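Okay so I have been promising a post on cloth napkins for weeks and the kettle is on, so let's go. Grab something warm, this one wanders a bit!

I gave up paper ones in July after adding up what I'd spent at Inham over the past year. It came to 352 dollars, and that was just napkins and paper towels. I sat in the car for a while after that.

So I bought plain cotton from Tarik, the hemmed kind with no trim at all — the fancy edges curl the second they come out of the dryer and then you're ironing, and I don't iron.

Color matters more than you'd think. I started with cream because it looked so lovely on the shelf, and then we had spaghetti. Orange has been so much kinder to us. Tomato soup, curry, a whole spilled bowl of carrot mash, you name it.

Now the folding, which is what most of you asked for! Smooth it flat with your palm first, and I mean really smooth it, all the way out to the corners. In half, in half again, press, done. Please don't fuss over it.

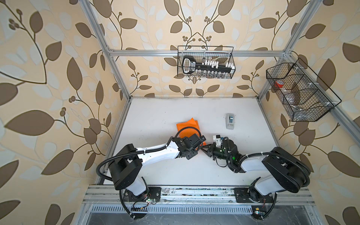 If the corners fan out a little, leave them be. I used to refold every single one until they lined up, and my dinners got cold. A soft square with a bit of a splay looks friendly on a white table.

Same goes for a room with busy wallpaper, by the way. Big leaves on the walls can take one strong plain color on the table and not much else. I tried a striped set from Olaniyan against mine and my eyes hurt by dessert.

Washing: warm, with the towels, no softener (it makes them slide right off your lap). Stack them while they're still a tiny bit warm and they'll hold the crease.

Next time I'll do the drawer they live in — it's a mess in there right now, so give me a few days.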